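Vinari Guest House, Đàm Street
Housekeeping and room safety walk-through, with comments

Date of walk-through: Fri 21 June
Area covered: second floor, all guest rooms, linen closet, rear stairs
Floor area: 2,866 square feet
Rooms on floor: 6
Previous report: all items closed except the linen closet door

Ratings used: OK, Fix (within 7 days), Urgent (same day). Anything marked Urgent was reported to the front desk before the walk-through went on to the next room.

1. Exits and corridors

1.1 Corridor clear from end to end. OK
1.2 Exit signs lit. Fix
Comment: The sign over the rear stairs is dim compared with the one at the front. Replace the lamp and check the battery at the same time.
1.3 Rear stair door opens without a key. OK
1.4 Rear stair door closes and latches on its own. Urgent
Comment: Door stops short of the latch. The closer arm was adjusted during the walk-through and the door latched on the next three tries. Check again at the end of the week and replace the closer if it has drifted.
1.5 Handrails firm. OK
1.6 Stair treads and nosings. Fix
Comment: One nosing strip on the lower flight is lifting on the wall side. Glue will not hold it, as was seen last time. Use screws.
1.7 Evacuation plan posted in each room. Fix
Comment: Missing in Room 4. The plan in Room 2 still shows the old front entrance.

2. Smoke and carbon monoxide alarms

2.1 Alarm present in each room and in corridor. OK
2.2 Test button sounds alarm. OK
Comment: All tested. The one in Room 5 is noticeably quieter than the rest. It passed, but it is near the end of its service date and should go on the next order.
2.3 Alarms clean and free of paint. OK
2.4 Carbon monoxide alarm outside linen closet. OK

3. Beds and bedding

3.1 Frames stable, no loose legs. Fix
Comment: Room 3 bed frame moves when pushed at the foot end. The center support leg is turned too short and does not touch the floor. Room 6 has a side rail bolt that can be turned by hand. Tighten and add a lock washer.
3.2 Headboards fixed. OK
3.3 Mattress edges and seams. OK
Comment: Seams, piping and labels checked on every mattress, and behind every headboard. No signs of bed bugs. Interceptor cups under the legs were emptied and put back.
3.4 Clearance around bed. Fix
Comment: In Room 1 the nightstand has been moved to the window side, and the path from the bed to the door now goes around the luggage bench. Put the nightstand back and leave the bench under the coat hooks.
3.5 Bedding clear of heaters and lamps. Fix
Comment: Room 4 reading lamp can swing down until the shade touches the pillow. Fit the short arm that came with it. 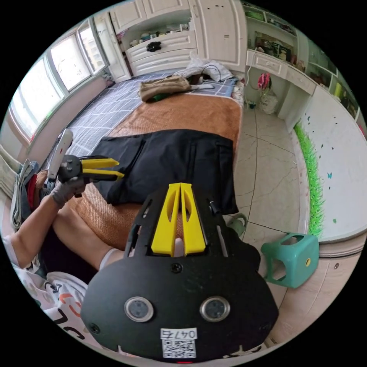 A comment added by Kinow asks that 3.4 be read more strictly. A guest getting up at night does not know the room, and a bench in the walking path should be marked Urgent even when there is a way around it. The same comment asks for the position of the bench to be written on the room card, so that whoever makes up the room puts it back in the same spot.

The rating for 3.4 stays at Fix for this report. The room card change is accepted and will apply to all rooms on this floor.

4. Electrical

4.1 Outlets and cover plates. Fix
Comment: Cracked cover plate in Room 2, left of the desk. Outlet itself is sound.
4.2 Lamp cords. OK
4.3 Power strips. Urgent
Comment: A strip was plugged into another strip behind the television in Room 5. Second strip removed. The television and the lamp both reach the wall outlet without it.
4.4 Bathroom outlets trip on test. OK
Comment: Room 6 needed a firm press on the reset button. Watch this one.
4.5 Irons and hair dryers. Fix
Comment: The iron from the closet shelf has a worn sleeve where the cord enters the handle. Taken out of use. The Clullutico hair dryers were all in good order.

5. Bathrooms

5.1 Hot water at basin not above 120 degrees. OK
5.2 Tub mats and grab bars. Fix
Comment: The grab bar in Room 3 has a loose lower flange. The screws are in a plaster anchor and need to go into the blocking, which sits slightly lower. Do not just tighten them. Room 1 mat has lost several suction cups.
5.3 Floor drains clear. OK
5.4 Fan running. Fix
Comment: Fan in Room 4 runs but does not hold a sheet of tissue against the grille. Clean the blades first, then check the outside flap.
5.5 Caulk and grout. OK

6. Windows

6.1 Windows open and stay open. Fix
Comment: Sash in Room 2 drops slowly.
6.2 Opening limiters in place. OK
6.3 Blind cords secured. Urgent
Comment: Loose loop in Room 5, within reach of a child standing on the bed. Cleat refitted during the walk-through. Cordless blinds would end this item for good, and the price should be asked for again.
6.4 Glass. OK

7. Linen closet

7.1 Door closes and latches. Fix
Comment: Carried over from the previous report. The strike plate has been ordered twice and the wrong size came both times. Take the old one to the store.
7.2 Shelves secured to wall. OK
7.3 Top shelf load. Fix
Comment: Spare quilts are stacked to the ceiling. Bring the stack down below the sprinkler clearance line marked on the wall.
7.4 Cleaning products labeled and off the floor. Fix
Comment: One spray bottle had no label. Emptied and thrown out. Bleach is now on a separate shelf from the descaler.
7.5 Step stool. OK

Result

Points scored: 82 out of 100
Urgent items: three, all dealt with on the day
Rooms held back from booking: Room 3, until the grab bar is fixed

Parts to order: exit sign lamp, nosing screws, bolt washer, cover plate, tub mat, alarm for Room 5, iron.

Next walk-through covers the first floor and the breakfast room. The rear stair door and the Room 6 outlet will be checked again at that time.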